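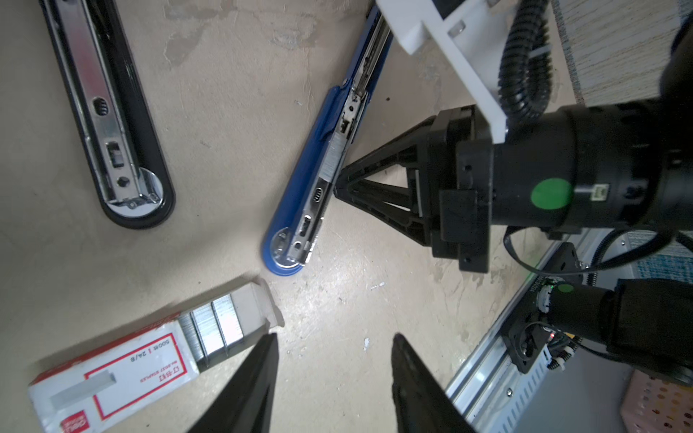 Fig. 1. Two staplers and a box of staples on the work surface.

# Glacier retreat above Drurkton: term report

Talha Malik, Atif Qureshi, Junaid Paracha
Supervisor: Haris Marwat

## What we wanted to find out

Is the small glacier above Drurkton losing ice faster than it used to, and does the stream show it. Two questions really. We got further with the first one.

## Background

Glaciers gain snow in winter and lose ice in summer. If the loss wins year after year, the front edge moves uphill. Warm air does most of the melting but dirt and dust matter too - dark ice soaks up more sun than clean snow. Once old ice is bare in early summer, melt speeds up, so a thin winter snowpack counts double.

## Methods

We used nine stakes drilled into the ice in a line from the front up to the Praseck side. Each stake read at the start and end of the season. Atif did the readings, Junaid wrote them down and checked them the same evening. Stream level came from a painted gauge at the Talpur bridge, read at 7 am and 4 pm.

For the front position we walked the edge with a handheld GPS and compared it with an older survey map by Mohsin Talpur. The map is drawn on a different grid so we had to shift it by hand. Probly the weakest step.

## Results

- Front edge has moved back 289 meters since the old survey.
- All the stakes showed ice loss, lowest ones the most.
- Stake 5 fell over before the last reading. Left out of the totals.
- Afternoon stream level higher than morning on clear days. Not much difference on cloudy ones.

The upper stakes still had snow at the first reading. By October none of them did, so no part of our line ended the season with snow left over from winter. Not a good sign for the glacier, but one season only.

## Problems

One season is too short. The gauge got knocked during high water and we dont know by how much, so stream numbers after that are only good for morning vs afternoon. Also no rain record of our own - used the one from Bratico, which is 1000 meters lower down and gets different weather.

## Next steps

Redo the front edge with a proper survey. Put a temperature logger near the top stake. Replace stake 5, drill it deeper this time. Talha has the field notebooks and the raw spreadsheet if the next group wants them.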